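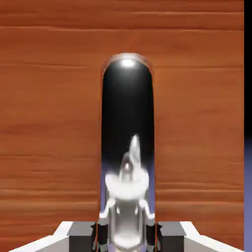 Calix

Calix es un proyecto de brazo manipulador de bajo coste construido en el taller compartido Cabral, con una pinza paralela de dos dedos y un entorno de simulación propio. Sus autores lo presentan como un sistema capaz de aprender a agarrar objetos sin ajuste manual, afirmación que no cuenta con verificación independiente.

Desarrollo

El trabajo empezó un mes de septiembre como ampliación de Jokstead, un brazo anterior que se abandonó por la holgura de sus articulaciones. De él se conservaron la base y la fuente de alimentación. El presupuesto declarado fue de 1.000 euros, cifra que no incluye las herramientas del taller ni las piezas impresas descartadas.

Simulación

La mayor parte de los resultados publicados procede de escenas renderizadas, con objetos de forma sencilla sobre una superficie de madera. El cuaderno del proyecto recoge casi 1.914 intentos simulados. No detalla qué se consideró un agarre correcto, ni si los intentos interrumpidos entraron en el cómputo.

Las superficies muy reflectantes reciben un apartado propio. Según el cuaderno, los reflejos de la pinza sobre un objeto brillante dificultan la estimación del contorno; la solución propuesta, variar la iluminación durante el entrenamiento, se describe en 2 párrafos y sin datos comparativos.

Recepción

El boletín Cleklow, dedicado a la robótica doméstica, valoró la documentación mecánica y puso en duda el paso de la simulación al brazo físico. Señaló que el rozamiento de los dedos figuraba como constante en todas las pruebas. La versión revisada del cuaderno mantiene ese valor.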